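Progress report to the Galtard fund, November
Prepared by Tania Gazi, Serkis outreach program

I'm so glad to be writing this one, as the open day we'd been promising you finally happened, and it was a lovely, noisy afternoon. Karthik Gunawardena ran the arm at the kitchen table with the toy food, and Piyumi Ekanayake kept the line moving.

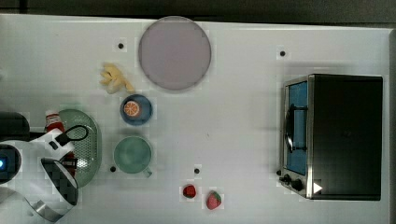
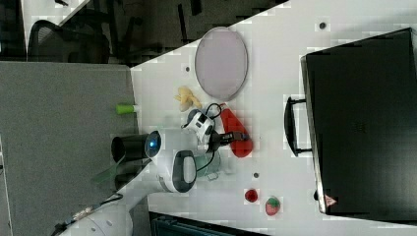 Visitors and questions

We welcomed around 60 people, a good many of them families (grandparents too!), and each demonstration ran 8 minutes. The strawberries were a great favorite with the younger ones. Most people wanted to know how long the arm takes to learn a new task, and Hawi Alemayehu is writing up a one-page answer for the next visit.

Still to do

Raymonde Sawatzky will send you the feedback forms once they are typed up.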